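**Flaver 26 Wall and Floor Panel System**
Data sheet and ordering notes, revised 10/10/2019. Replaces the August issue.

The Flaver 26 is a dry-fit panel system for lining booths, benches, utility rooms and other small enclosed work areas. It consists of faced wall panels, aluminum corner rails, a metal base strip and a matching range of floor sheets. Panels are cut to size at the Gonda plant or supplied full size for cutting on site. No adhesive is used on the walls. The floor sheets may be laid loose or glued down.

The system was first sold as Bruver 2. Bruver 2 panels can still be fitted to current rails, but current panels are too thick for the old rails. If you are extending an older installation, check the stamp on the back of any rail. A plain "B2" means the whole run of rail has to be replaced before new panels are added.

## Panel construction

Each panel has a rigid core, a printed face layer and a clear wear coat. The back is sealed against damp and carries a balancing sheet so that the panel stays flat when one side is exposed to a warmer room. Standard thickness is 26 mm. Full-size panels measure 2276 mm by 1579 mm before trimming.

The face print runs along the long dimension. When panels are mounted with the long side level, any streak or fleck in the print runs horizontally; when they are mounted upright it runs from floor to ceiling. Mixing the two directions in one enclosure is allowed but must be marked on the drawing. Orders with no direction marked are cut with the print level.

Plain colors have no direction and give less waste. For mottled and streaked faces, allow one spare panel per order, as later batches may differ slightly in tone. Batch numbers are on the label at the lower left of the back sheet. Panels from different batches should not meet at a flat joint. At a corner, the rail hides most of the difference.

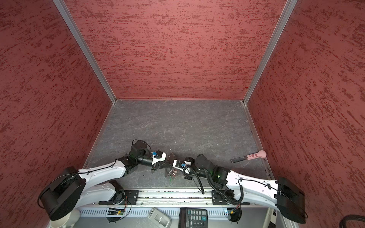

Corner rails are supplied in silver aluminum only. The standard rail accepts a right-angle corner. The adjustable rail has a hinged inner leg and accepts side walls that open outward, up to the limit shown on drawing FL-26-C. Beyond that limit the panel edge no longer seats fully in the channel and the joint will rattle. Set the angle before tightening the lock screws. Once tightened, the screws mark the leg, and a rail that has been set twice will not hold as well as a new one.

The base strip closes the gap between the wall panel and the floor. It clips over the lower edge of the panel and rests on the floor sheet without being fastened to it. Leave the expansion gap clear. Do not fill it with sealant unless the area is to be washed down, in which case use the flexible gasket (part 26-G) and omit the clips at each end.

## Floor sheets

Floor sheets come in solid gray, sand, and a range of stone patterns. The pattern is printed below the wear coat, so light scratches do not remove it. Dark stone patterns hide scuffs well but show dust, and customers who need to find small dropped parts usually choose a plain sheet.

The subfloor must be flat, clean and dry. Fill low spots before laying. Loose-laid sheets should be left unrolled in the room overnight, face up, before cutting. Glued sheets need a full day before anything heavy is placed on them.

## Fitting sequence

1. Mark the wall lines on the subfloor and check both diagonals.
2. Lay and trim the floor sheet.
3. Fix the two back corner rails and check for plumb.
4. Slide in the back panel from above.
5. Fit the side panels and lock the rails.
6. Clip on the base strip, starting at a back corner.
7. Remove the protective film.

Film left on for more than a month becomes hard to peel, especially near windows. If it tears, warm it gently with a hair dryer. Blades and solvents will damage the wear coat.

Where headroom is too low to slide the back panel in from above, order the split rail. The front half of the split rail unscrews, and the panel is placed from the front. Evaristo Cortés in the drawing office can confirm the clearance from a simple sketch with the ceiling height marked.

## Care

Wipe with a damp cloth and mild soap. Dry the lower edge of each wall panel after mopping. Do not use abrasive pads, wax or bleach. Gloss patches caused by rubbing cannot be evened out, and the panel has to be turned or replaced. Plain panels may be turned end for end. Cut-outs prevent this.

## Limits of use

The system is for indoor use. Wall panels are not load-bearing and must not carry shelves, brackets or machinery. Fix such items to the building or to a separate frame. Cable openings should be ordered with the panel where possible. If they are cut on site, seal the raw edge the same day.

## Ordering

| Item | Part | Supplied as |
|---|---|---|
| Wall panel, plain | 26-P | Each |
| Wall panel, patterned | 26-M | Each |
| Corner rail, standard | 26-R | Pair |
| Corner rail, adjustable | 26-RA | Pair |
| Corner rail, split | 26-RS | Pair |
| Base strip with clips | 26-B | Length |
| Base gasket | 26-G | Roll |
| Floor sheet | 26-F | Roll |

Send drawings with all sizes in millimeters, the print direction, and the position of any openings. Cut panels are made to order and cannot be returned. Full-size panels may be returned in unopened packing.

Samples of all current faces are kept at the Maldonado counter. For mailed samples and batch matching, contact Noemí Contreras and quote the batch number from the existing panels.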